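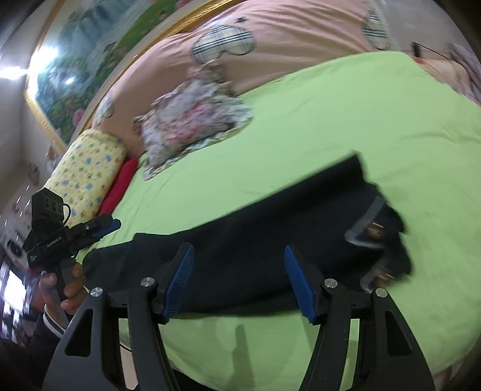 Navy trousers on the lime green sheet, folded lengthwise.

Oldale Fitted Sheet, Double

I've been selling bedding for nine years and I still get daft about a good fitted sheet. The Oldale is the one I'd take home if I could only keep one (I have taken it home, three times over, and my sister has pinched two of them).

It's brushed cotton, so it's soft from the first night and doesn't do that crackly thing new sheets do. The elastic runs all the way round and the pockets are deep enough for a mattress plus a topper. Mine sits on a fairly lumpy old Yagi mattress and the corners stay put, even with a dog who digs!

Colours are lime, slate, oat and a dusty pink we're nearly out of. Lime is the loud one. I was nervous about ordering it in, and then it outsold oat by November, so what do I know.

Washing: 40 degrees, inside out if you can be bothered, and go easy on the softener. Wash it on its own the first time. I tumble mine on low and fold it badly.

Yoshinori Kuroda wrote in to ask if it fits the Sustport guest bed. Yes, the standard one, but go up a size for the extra-deep version. Matching pillowcases come in pairs and are listed separately under Pevix.

Price: £47
Item no. 3483
Sizes: single, double, king
Delivery: free on this one, and if you order before noon I'll try to get it out the same afternoon
Returns: unwashed and in the bag, please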